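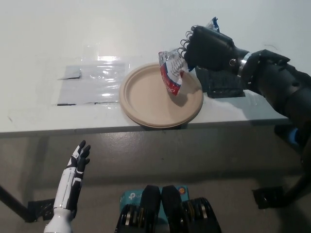
Hand Maintenance Schedule Revised at the Drarkent Laboratory

The Senbridge Institute has revised the maintenance schedule for the two-armed robot in its Drarkent laboratory. The changes took effect in November and apply to everyone who books time on the machine.

Until now, the hands were inspected after 1,316 grasp cycles. Marjan Tabrizi, who is responsible for the machine, has reduced the interval to 900. Records kept over the summer showed that the tendons of the right hand began to lose tension well before the old limit, most often during work with light packaging such as snack wrappers. Thin foil calls for a close pinch, and a slack finger lets it slip.

At each inspection the fingers are opened fully, wiped with a dry cloth and checked for play at every joint. The ring at the wrist is then tightened to the value given in the Vosa handbook – users should not adjust it between inspections. Once the hand has been refitted, the operator repeats the plate exercise and enters the result in the log.

The tabletop is now part of the same check. Film and tape that have begun to lift must be replaced before the next session, and the table legs must stand on their floor marks.

Babita Solanki will give a short introduction to the new procedure at 2 p.m. in the Goel Room. Staff who cannot attend may collect a printed copy from the laboratory office.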